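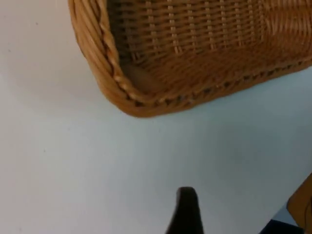
Section 4: Setting Up a Local Letter Exchange

This section applies to groups that have received a Jirkomel registration number and wish to begin sending friendly letters to people living alone or in long-term care. Groups that have not yet registered should return to Section 2.

Last revised: 2021-09-22

4.1 Before you begin

You will need the following:

Your registration number
The signed agreement from each receiving residence
One starter package (1,000 blank cards and 1,000 plain envelopes)
A lockable drawer or cabinet for address lists
Black or dark blue pens

Note: Starter packages are shipped from the Nomport office. Please allow three weeks for delivery, or five weeks in April, when most new groups are enrolled.

4.2 Preparing the address list

1. Ask each residence for the first names of residents who have agreed to receive mail. Do not request surnames or room numbers.
2. Enter each first name in the Wistex register, using one line per person.
3. Record any preference for large print or for a language other than English.
4. Print one copy, lock it away, and delete any copies held on personal computers.

CAUTION: A resident may withdraw at any time and does not have to give a reason. Remove the name from the register on the day the notice is received.

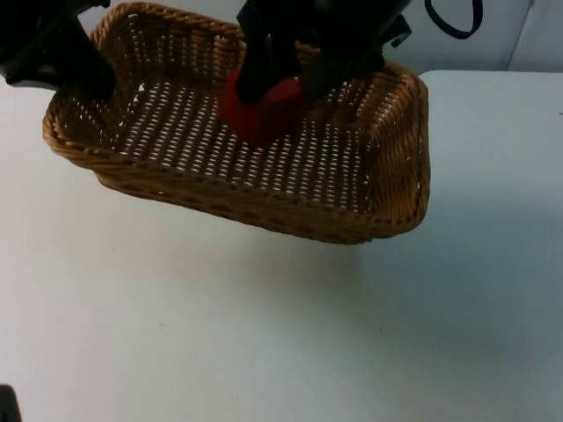
4.3 Writing and checking the letters

5. Give each writer one card and one first name. Writers should sign with a first name only.
6. Ask writers to keep to everyday subjects such as the weather, pets, cooking, favourite books or the neighbourhood. A letter of six to ten lines is sufficient.
7. Have a second person read every letter before it is sealed. Set aside any letter that contains a home address, a telephone number, a request for money or a promise to visit.
8. Return set-aside letters to their writers with a short, courteous explanation. Most can be corrected in a few minutes.

Note: Drawings, pressed flowers and bookmarks may be enclosed. Food, cash, gift cards and scented items may not.

CAUTION: Do not use glitter or loose confetti. Several residences will refuse the whole delivery.
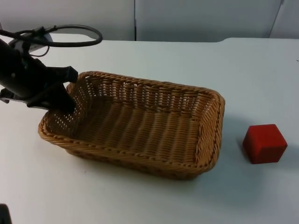 A coordinator in Buzatu has asked whether children may take part, and adds that her youngest writers would prefer to draw. They may, provided that a parent or guardian has signed Form C. A drawing with one line of greeting is counted as a letter.

4.4 Delivery and replies

9. Bundle the sealed letters by residence and attach a delivery slip stating the number enclosed.
10. Deliver the bundles to the front desk during the hours shown in the agreement. Letters are handed out by residence staff.
11. Enter the delivery in the register under "Sent".
12. Where a reply is received, enter it under "Received" and pass it to the original writer unopened.

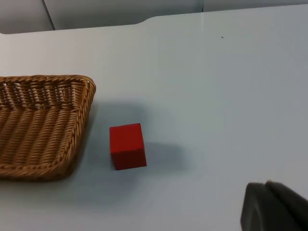 Figure 4-1. Tabletop.

Replies should not be expected. In the last reporting year, registered groups sent 3,451 letters and received 1,377 replies — many of them dictated to a member of staff. Please make this known to new writers at the first session.

4.5 If a letter cannot be delivered

Letters returned by a residence must not be sent on to another person. Record the return, inform the writer that the letter could not be delivered, and offer a new name from the list. Where a resident has died, wait for the residence to confirm what may be shared before contacting the writer. Sample wording is provided in Appendix B.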